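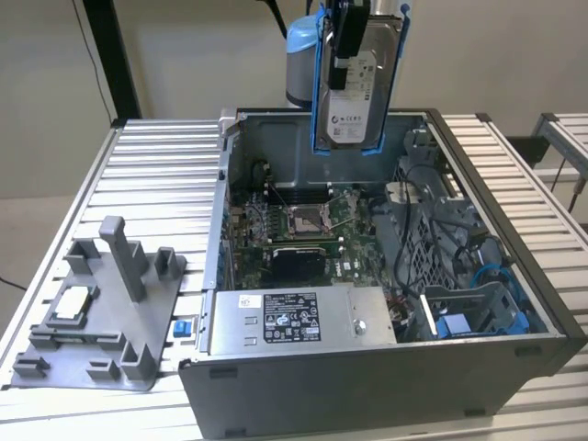
The arm with a hard disk in its blue caddy, over the open tower.

Visit to the shared workshop at Drostano, July

Our small club of hobby builders has wanted to see the Drostano workshop for a long time, and in July it was finally possible. I write this report for the members who could not come. English is not my first language, so please forgive me if a technical word is not the best one.

Drostano is a shared workshop in a former bakery behind the harbour. It has 40 paying members and each of them has a key. Most of them do wood or bicycles. The robot people have the back part, and the rule is that they sweep their own floor. We arrived at ten in the morning and were received by Morag MacAulay and Gunther Kleinschmidt, who have made most of the build together.

The project is called Rennie. The aim is easy to say: a robot arm shall take parts out of old desktop computers and put them on a tray, and also do the same in the other direction. The workshop receives old office machines from the town and they take them apart for reuse. By hand it is a dull job. Gunther told us that he has done up to 300 of them himself and has lost the skin of his knuckles in many.

The computer lies on its side on a table made of ribbed aluminium, with the side panel removed. On the board inside one can read DELL. They like to work with one type of case, as the positions are then known. In the open case we could see the processor socket empty, with its bracket open, and a processor was lying in its square holder on the grey tray at the left. The tray is 3D-printed. Morag has drawn it, and she said it is now version 6. In the earlier versions the clips were too stiff, and the arm pushed the whole tray over the table instead of releasing the part.

I asked many questions about the gripper. It is black and quite simple, two fingers and a body between them. The blue plastic parts are good for it, Gunther explained, as they were designed to be pulled by a person without tools and there is always some edge to hold. The bare boards are much more difficult. For these they drive the arm slowly, and one person keeps a hand near the stop button.

What I found most useful was the talk about the mounting board. It has a place for each kind of part: the processor in the middle, a narrow green circuit board between clips on one side, and a slot with a raised border for the blue piece on the other side. The slot has 2 millimetres of play. They tried with less and the arm got stuck again and again. I have made the same mistake in my own small project at home – I always draw too tight and then I blame the motor.

They have a camera at the gripper too, and it helps with the last centimetres. Before that, they trusted only the positions in the program, which are called "the Plundier numbers" in the workshop, after the software they used then. Some of these numbers are still written on the wall in pencil.

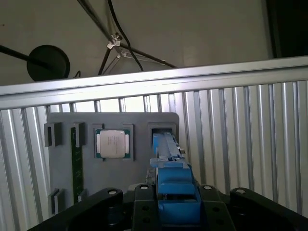 Ionuț Căpraru was not fully convinced by this way of working. He said at the table that a fixed stop and a good chamfer would do more than any camera, and that he would first spend the money on a stiffer base. Gunther answered that both are on the list, but the base comes from Morkix and the delivery is slow. The discussion went on during lunch, and I believe it continues now by e-mail.

Lunch was soup and bread in the old shop room. Afterwards Dougal Urquhart showed us the laser cutter, and we could each cut a small name plate. Mine has a spelling mistake, made by me.

Some practical things for those who want to go: the bus stops at the harbour and then it is a short walk uphill. Wear closed shoes. There is a box for donations at the door. Please write to Morag before you come, as the arm is not always set up. Alasdair Halliday has offered to drive a second group in the autumn – if you are interested, tell him soon, his car is small.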